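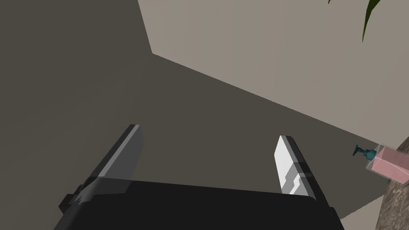
Ticket: Wrist view disagrees with gripper state after reset
Project: Sturnell (sim)
Component: Cluncombe scene pack, bathroom and sink tasks
Status: Resolved, with grumbling
Opened: January 16, 2025

Reported behavior

Arm is told to close on the soap dispenser. Controller says the fingers are closed and that it has a firm hold of something. The wrist view has the fingers wide apart and the dispenser off at the right edge, pump and all, untouched by anyone. The episode is then scored as a success, so our success rate on soap has never looked better.

Happens on the Irholm workstation every time. Happens on the shared cluster when it feels like it.

Steps to reproduce

1. Load any Cluncombe scene that has the pink dispenser in it.
2. Run one full grasp and let it finish.
3. Reset without reloading the scene.
4. Send close. Read the joint state. Look at the wrist view. Pick which one you believe.

Log, first pass

Assumed a stale render. Forced a redraw every physics step. Sim now runs at the speed of continental drift and the fingers are still open. Put it back.

Assumed the camera was mounted to the wrong link. It isn't. Palm sits along the bottom of the view where it should, both fingers point away from it, and the stepped cutout on the right finger is where the drawing says. Spent most of a morning confirming that the camera is fine, which is a sentence I also wrote in November.

Swapped the dispenser for a plain cube. Same result. Apologies to the dispenser.

Log, second pass

Printed the finger joint positions straight from the physics engine and skipped our wrapper. Engine says open. Wrapper says closed. So the picture was telling the truth and our own code was lying to us, in a nice clean format with units.

The wrapper keeps a cached gripper state so that it doesn't have to ask the engine every step. Reset clears the arm joints out of that cache. It does not clear the gripper. After the first good grasp the cache says "closed, holding" and goes on saying it until the process dies. When the next close command arrives, the wrapper checks the cache, sees the job is already done, and sends nothing.

The scorer reads the same cache. Hence the glowing numbers.

Ran 1000 resets overnight with the cache turned off. No mismatches. Turned it back on and got the first mismatch on reset 2, the earliest it could possibly have shown up, so full marks for punctuality.

Why the cluster only does it sometimes

Cluster jobs restart the process every 7 episodes to get around the memory leak (see the memory leak ticket, still open, now old enough to have opinions). A restart wipes the cache. The leak workaround has been hiding most of this bug for us.

Fix

Reset now clears the gripper entry along with everything else. The scorer no longer touches the cache at all and asks the engine for finger positions and contact. Added a check that stops the run if the two disagree for more than 90 steps. It stops loudly. Please don't turn it down to a warning. We have plenty of warnings.

Safety note

The Žukauskas cell uses the same wrapper on a real arm. There the bug goes the other way as well: after a reset the wrapper could say "open" when the fingers are shut on something, depending on what was cached last. I have asked for that cell to stay in manual mode until the patch is installed and someone has watched it open and close with their own eyes – from outside the fence.

Leftover items

– Rerun all soap and sink episodes recorded with the old scorer. Nearly all of them are suspect. Old success figures should come off the wiki page.
– Dispenser still comes up tilted in some of these scenes. Separate ticket, low priority.
– Update the reset docs, where the word "everything" is doing work it wasn't hired for.

Closing once the Žukauskas patch is confirmed. Reopen if the fingers and the log start telling different stories again, and attach the wrist view when you do.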